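3. Planning the Equipment Budget

Most papers on robotic disassembly begin with the robot. We began with a spreadsheet, mainly because the purchasing office at Mascombe would not release funds until it had seen one. The first version had a line for the arm, a line for the gripper, and a line called "other." The last of these went on to govern our lives.
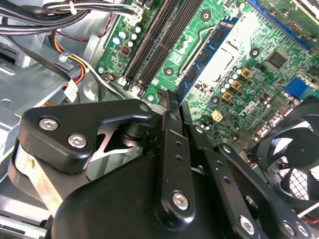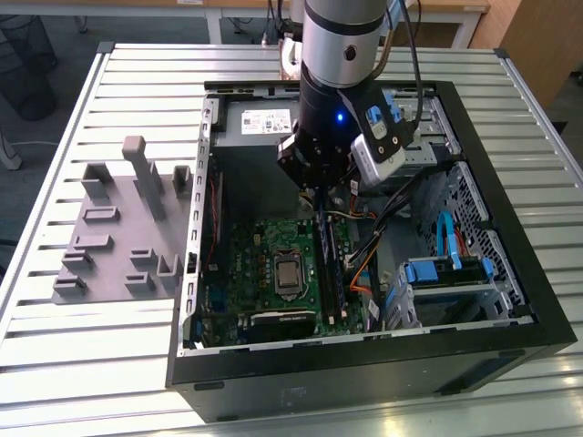

Figure 3. Memory module task in an open desktop computer: wrist view (first) and workspace view (second).

3.1 What the arm line left out

The arm was the easiest purchase we made. Three vendors quoted, one of them answered the phone, and the order went to Hultell. The trouble started with everything that has to sit under, beside, or on the end of an arm before it can earn its keep. A slotted aluminum table (Figure 3, second view) looks like furniture and is priced like machinery. We had budgeted for furniture.

Fingers were the next lesson. Memory slots leave very little room for a visiting gripper, as the wrist view in Figure 3 suggests, and our plan allowed for one set of fingers for the life of the project. Bakhtiari, who had run a similar cell at Gallardo, wrote "ha" next to this entry in the draft. The revised plan allows for four sets, plus a small reserve that we have agreed not to call a fifth.

Printed fixtures were entered at the cost of the plastic. By that method a novel costs as much as its paper. Riquelme redrew the holder plate seven times, and his hours appeared nowhere in the budget until October, when he added them himself.

3.2 The test computers

Desktop computers of the kind in Figure 3 can be had cheaply, and we assumed that cheap meant free. Each one still has to be collected, opened, checked, and stored, and storage was charged to us by the shelf. We bought 60 machines in one lot at a price we were proud of. Eight would have carried us through the first year.

3.3 A revised order of purchase

We now plan from the work outward. The part to be handled is chosen first, then the fingers and fixtures, then the table and cameras, and the arm last. Figueroa objects that no sponsor has ever toured a lab to look at the fixtures, and we concede the point. For groups whose funding depends on tours, the arm may be moved up the list, provided the line called "other" is moved up with it and given a real number.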